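Measles clinic in Stustwood extends opening hours as cases reach 85

19 January 2023

THE health office of Stustwood said it will keep its measles vaccination clinic open until late evening, after the number of confirmed cases in the district went up to 85.

The clinic, which is located in the old post office on Plenier Street, gave 346 doses in its first five days. Most of them went to children under school age, but the office said that many parents also asked for a dose for themselves, as they could not find their own vaccination records.

Until now the clinic was closing at 5 in the afternoon. This was a problem for families in Holmgren and Rutley, where many people work in shifts and the last bus to Stustwood leaves early. With the new hours, the doors will stay open until 9 in the evening, and the bus company has agreed to add two evening trips from Rutley.

"We have heard from parents that they want to come but they cannot leave their work," the health office said in its statement. "The vaccine is free of charge and there is no need to make an appointment."

The first cases were found in a kindergarten in Holmgren. Two children were taken to hospital with breathing problems and have since returned home. No deaths were reported.

The office asked people with fever and rash not to come directly to the clinic or to a doctor's waiting room, but to call first. Measles passes very easily through the air, and a person can give it to others already before the rash appears. 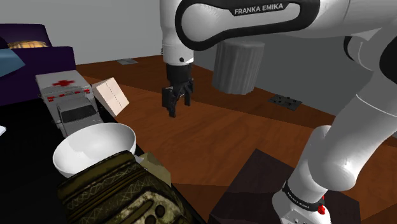 Schools in the district remain open for the moment. However, pupils who are not vaccinated and who had contact with a sick person may be asked to stay at home for a period decided by the school doctor. Letters about this rule were sent to the families in four languages.

A second clinic is planned in Rutley, in the sports hall next to the library. Its opening depends on the delivery of more doses, and the office did not give a date. The campaign is expected to continue in smaller form until July, when a new check of vaccination records will be made for all children who start school.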